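Início | Fóruns | Automação e robótica | Visitas e feiras | Entrar

Dia aberto da Bonari: a demonstração com os processadores

nawal_t
1 Dez 2022
Boa tarde a todos. Estive no dia aberto da Bonari e prometi à Ilham Cherkaoui que escrevia umas linhas. Peço desculpa pelo meu português, ainda estou a aprender.

Éramos 15 no grupo e a visita foi conduzida pela Jennylyn Pascual. A parte que mais me interessou foi a célula onde a garra pega num processador de computador de secretária e o leva até um suporte cinzento-claro com quatro cavidades retangulares.
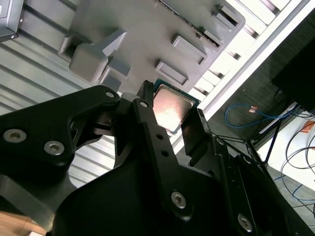
A Jennylyn explicou que o programa foi feito em 19 dias e que a força dos dedos se regula em passos pequenos. Perguntei pela velocidade e ela respondeu que fazem até 200 ciclos por turno. Para mim é pouco, mas ela disse que naquela célula a prioridade é não riscar a peça.

orkus_fan
Obrigado pelo relato. Duzentos por turno é mesmo pouco. Na Kiltimness temos uma ventosa e ninguém se queixa. Com garra de dois dedos, seguras o chip pelos cantos e qualquer desvio roda a peça.

younes.tawfik
Não concordo. A ventosa é rápida, mas quando é preciso encostar a peça a um suporte inclinado eu prefiro os dedos. Já usei as duas coisas.

nawal_t
Younes, foi também o que ela nos disse. Junto outra fotografia, tirada na mesma demonstração — nesta vê-se melhor o suporte.
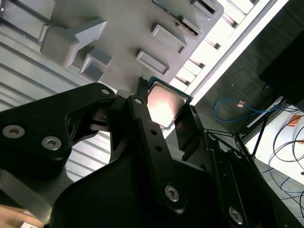 O processador entre os dois dedos da garra, junto ao suporte cinzento.

orkus_fan
Continuo com a minha opinião. Sabes se o suporte é impresso em 3D?

nawal_t
Parece-me que sim, mas esqueci-me de perguntar. Posso escrever à Jennylyn.

aicha_k
Há outra visita em março? Gostava de levar os meus alunos.

nawal_t
Há, Aicha, mas é preciso inscrever-se antes. Os grupos são pequenos e é obrigatório levar calçado fechado.

Tópicos recentes
Garras Ragab: onde encontrar peças?
Orkus 241, erro ao ligar o controlador
Ventosas para peças pequenas
Visita à Kiltimness: quem vai?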